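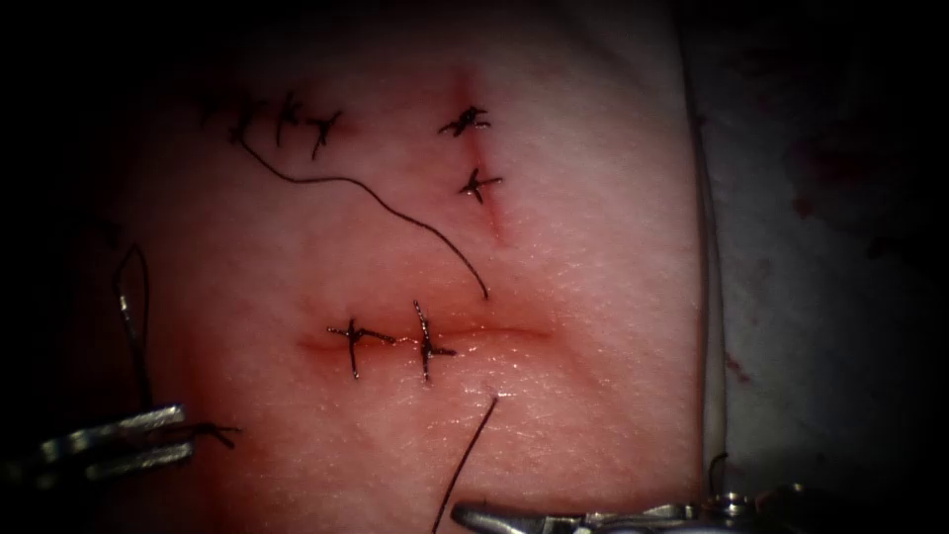 Farel notebook, May, bench session started 8:15 a.m.

Goal for the session: record operator demonstrations of single interrupted stitches for the Farel training set, with the new segment labels, and find out if the regrasp step is still the main source of rejected episodes. Secondary: check the clutch behavior after the Nudel update.

Setup. Console in direct teleoperation, both arms live, fixed overview camera recording alongside the joint logs. Motion scaling left at 3 to 1 for the whole session. Tool tips checked against the calibration block before the first pad went on. Left arm was out in the wrist roll axis again, same direction as last time, smaller than last time. Corrected in software and noted in the rig log. Light set bright on the center of the pad and left alone. The falloff toward the left and the top is stronger than I would like, but moving the light invalidates the exposure setting and I did not want two lighting conditions in one batch.

Pad: skin type, Lecomte, with several cuts in different directions. We rotate between the cuts so that the wrist angles in the data are not all the same. The horizontal ones are comfortable to drive from the console. The vertical one is not. The operator ends up near the roll limit on the right arm at the exit bite, and you can see it in the joint log as a flat line at the limit followed by a jump when the clutch is used.

Episode definition, restated here so we stop arguing about it in the margins:

Start: needle held in the right instrument, both arms still, thread clear of the target.
1. Entry bite
2. Drive through
3. Regrasp on the far side
4. Pull through to tail length
5. Wraps and first throw
6. Second and third throw
7. Cut
End: both arms still, jaws clear of the knot.

Episodes are capped at 300 seconds. Anything longer gets stopped by the recorder and goes into the long bin for manual review. It is not deleted. Please do not delete from the long bin. The slow ones with a clean recovery in the middle are worth more to us than another fast one.

Session notes in order:

First block on the upper left cut. Short stitches, closely spaced. No problems with the bite. The tails were cut short on purpose, but the direction they end up pointing is not controlled by anyone and varies a lot from knot to knot. The knot detector handles compact knots better than the splayed ones. One with the tails spread like a star was scored as two knots on the first pass of the labeler. Corrected by hand. I have asked for the detector to merge hits below a minimum distance, which will break down if stitches get closer than they were in this block. Open issue.

Second block on the vertical cut. Slower, as expected. The upper knot came up as a tangle and I marked the episode as usable for approach and bite only, segments 5 through 7 excluded. The knot below it is better, cross shaped, tails left, right and down. I stopped there and left the lower stretch of that cut open for the policy runs.

Third block on the center cut, left half. Two good knots. The right-hand one of the pair stands taller than it should, with the thread running up well above the wound line. I think this is a tension problem in the second throw: the left arm was holding and the right arm was pulling up instead of along the surface. From the console the difference between up and along is hard to feel. There is no force feedback on this rig and the depth cue from the overview view is poor. Operators coming from the Culurberg setup have feedback and tend to overpull here until they learn to watch the lips of the cut. Suggest we add this to the operator sheet.

Paused with the right half of the center cut still open.

Thread management is the thing I want to write down properly. It is not in the protocol and it ought to be.

With more than one length of thread on the pad, the loose one lies in places where the jaws want to go. There was a long strand running from the upper left row down across the middle of the pad in a loose S, its free end just above the center cut. A second strand came out of the pad below the right end of the same cut and ran down and left toward the right instrument. A person at the console ignores the first strand without thinking about it. The policy does not. In the earlier offline replay it reached for the free end of the wrong thread often enough that I no longer believe it was noise. Both threads are black and thin, and the free end of the wrong one sits closer to the target than the strand it should be following.

Options discussed:

a) Trim every loose strand before each episode. Clean data, unrealistic, and the policy never learns to ignore anything.
b) Leave strands where they fall and label which one is active. More labeling. My preference.
c) Dye the active thread. Rejected. It would work on our bench and nowhere else.

For now we do b on every pad where there is a choice to be made. The label is a single point on the active thread at the start of segment 1 and again at the start of segment 5. Nudel already has a point tool in the review screen, under the segment bar. Use that one and leave the polyline tool alone, it writes to a different table.

Loops. A thread loop held up off the left jaws can stand almost straight up by itself, into the dark side of the view, and it catches very little light there. The overview camera has trouble with this. I can find the loop by eye when I know to look for it, and the tracker drops it. Two possible fixes: raise the fill light on the left, or add the wrist view to the tracker input. The first changes the lighting condition (see above). The second costs bandwidth. I will try the fill light on a throwaway pad first and compare exposures before anyone commits to it.

Clutch. After the Nudel update the clutch release has a short delay that was not there before. It shows up as a small hop of the tool tip when the operator lets go of the pedal and moves the hand at once. In free space it does no harm. With the needle halfway through the pad it tears the cut edge. Workaround at the console: release, wait, then move. Operators should be told about it before they sit down. In the data, the hop is easy to find from the velocity trace, and I have written a filter that marks it. The filter marks, it does not smooth. If someone wants smoothed trajectories for training they can make a copy.

Handover between arms. Still where most of the rejected episodes come from. The pattern is the same each time: the left jaws close on the needle before the right jaws have settled, the needle rotates in the grip, and the next bite starts with the point aimed too flat. The operator then spends a long time fixing the angle, and that time is very informative for a recovery model and useless for the nominal one. I have split the label. "Regrasp" is now "regrasp clean" and "regrasp with correction". Old episodes will need a second pass. Set size before this session was 2,943 segments, all types together, and the regrasp share of that has to be reviewed by hand. I would like this done before the next training run starts, and I would prefer it done by people who have sat at the console.

Policy trial, end of the morning. Ran the current checkpoint on the open right half of the center cut, bite only, no throws, hand on the stop. Approach was good. It hesitated over the cut with the tips apart, oscillating slightly, then drifted toward the loose end above the wound as described. Stopped it. Reset, moved nothing, ran it again with the active thread point supplied as an input. Approach good, no drift, entry bite placed a little too close to the edge. Stopped it before the drive. One pair of runs is not a result and I am not reporting it as one. It is enough for me to keep spending time on option b.

Things that need doing:

Left wrist roll: look at the cable tension properly. Correcting it in software every session is hiding something.
Operator sheet: add the overpull note and the clutch wait.
Detector: merge distance, then rerun on the closely spaced row.
Pads: the next Lecomte order should include more vertical cuts. We are short on them and they are the ones the policy is worst at.
Background: the surface next to the pad has reddish-brown smudges on it. Wipe or replace the sheet. The segmentation mask has picked up the larger one as tissue before.
Culurberg: send them the new segment definitions before they send us another batch in the old ones.
Recorder: the stop message at the cap appears under the tool overlay and the operator can't read it.

Storage: session copied to the Farel share under the bench folder, raw and labeled separate. Labels for the third block are a first pass only and have not been checked by a second person.

1:50 p.m. Arms parked, instruments off and in the tray for cleaning. Fill light test after lunch, on the old pad with the torn corner.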